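Household Textiles and Care, Evening Section
Handout 6: Small Garments, Labels, and the Myth of Flat
Instructor: Châu Đặng

Read this before the lab session. Last term half the room read it during the lab session, on top of the clothes.

1. Where we left off

We finished shirts for adults, and most of you can now produce a rectangle. Children's clothes are the next unit, and they are harder for the same reason small print is harder. A sleeve as long as your hand has nowhere to go. You fold it in, it comes back out, and you start to take it personally.

2. Reading the label

Find the care label first. On small garments it is usually sewn into a side seam near the hem, because at the neck it would itch and the owner would tell you so at length.

A plain number on a child's label often refers to body height in centimeters. An 80 is meant for a child 80 cm tall, which in practice means a child who has just learned to walk away from you while being dressed. Makers differ on how generous they are, so sort by holding things up against each other and use the number as a second opinion.

Labels also carry maker names, fiber content and washing symbols, all in type suited to ants. Copy down what you can read. If part of a word is hidden in a crease, write down the part you have and leave a dash. Please do not complete the word from imagination. Thiện Lương did this in February and we spent 18 minutes looking for a fiber that does not exist.

3. Crinkled muslin

Crinkled muslin is a loose, light cotton weave with the wrinkles put in on purpose. It should not be ironed. You may iron it, of course, and then you will own a flat thing that is slightly too big.

For folding, this means you cannot use "no wrinkles" as your standard. Look at these instead:
Side seams lie on top of each other.
The hem is straight, or at least one line.
Sleeves are inside the outline of the body.
The neckline faces up and is not folded under.

A busy print makes it harder to see where one layer stops and the next begins. Feel for the seam. If the hem has a band in a different print, be grateful and line up on that.

4. Method

Lay the garment face down. Take it by the hem and pull gently until the body is square. Bring each sleeve straight across the back. Fold the sides in to meet, then fold up from the hem once. Very small sizes need no second fold, and a third produces a kind of sausage.

Start from the hem and not the shoulders. The Mestus method in your reader starts from the shoulders, and you are welcome to try it on your own time.

5. For the lab

Bring 3 items in crinkled fabric, washed. Work in pairs. One person folds, the other keeps quiet. Fill in the worksheet: size as printed, where the label sits, number of attempts. The worksheet is worth 40 points and neatness of handwriting is not graded, as I gave up on that.
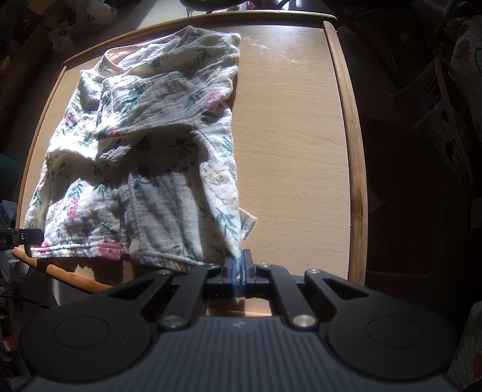
Fig. 1. Muslin garment, crumpled, rose print, label at the hem marked 80.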